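Small thread for people who asked me where to eat for the October holidays in Rodirness. I called the places myself this week, so the information is fresh.

First, Sinia. They make a fixed lunch every day of the holidays, 14 pounds for adults and 9 for children. Soup is included, dessert you pay extra.

You must book 2 days before. By telephone only, they do not read the messages on their page. I tried.

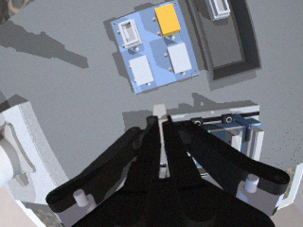
For groups, Sinia has the upper room. It takes up to 200 guests and they close it for private parties on the Saturday, so please do not plan to go there that evening without asking.

Second, Dai. It is smaller and quieter. They have no holiday menu but they will prepare trays to take home: roast vegetables, lamb with rice, fish pie. You choose on the phone and collect before noon.

I asked if they deliver. They do not deliver outside the town, and inside the town only for big orders.

Sinéad Noonan wrote to me that the fish pie has mustard in it. Good to know if you have an allergy. Thank you Sinéad.

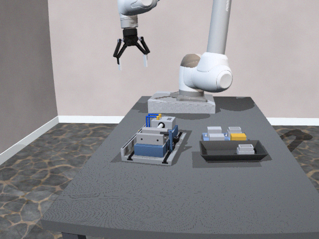

White arm on its pedestal, gripper open.

Third, Flakon. It is closed the first week and after that it opens only for dinner. The kitchen is vegetarian now, also the gravy.

Their bread can be ordered separately. I will take the dark one with seeds.

If you know about some other place with a children's menu, please write it under this post and I will call them too.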